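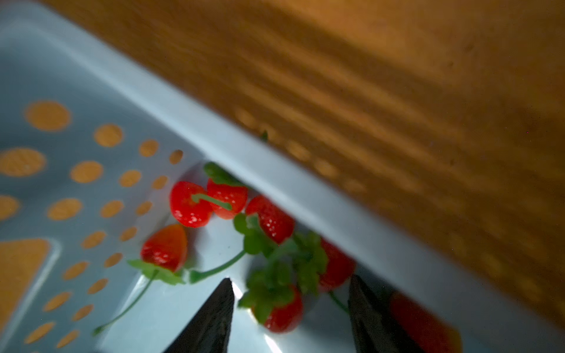
How to Clean Artificial Fruit and the Basket It Sits In

Plastic fruit collects dust in the seed dimples and where the stems meet the leaves. On glossy strawberries it dulls the red long before you notice any dirt. Cleaning takes one sink of water and an evening of drying.

What you need
Dish soap
A soft toothbrush
An old towel
Cotton swabs

Steps

1. Lift the whole cluster out by the main stem. Don't pull on single berries – the joints are the first thing to give.

2. Fill the sink with lukewarm water and add 2 drops of soap. Hot water can warp thin leaves.

3. Test one berry with a damp swab. If red comes off, stop there and only dust the fruit with a dry brush.

4. Dip the cluster and brush each berry from the stem end down. Fold the leaves back gently and do the undersides.

5. Rinse, shake, and lay it on the towel. Turn it over once before bed.

6. Wash the basket while the fruit dries. In a plastic basket with a perforated floor, the grime sits around the edges of the holes, so push a swab through each one. Wipe the rim last.

7. Put the fruit back when the stems are dry at the joints.

Foam fruit with a painted skin should not go in water at all. I have a bunch of foam grapes from the Piver shop in Brostham that gets the dry brush and nothing else.

Updated 30 October 2018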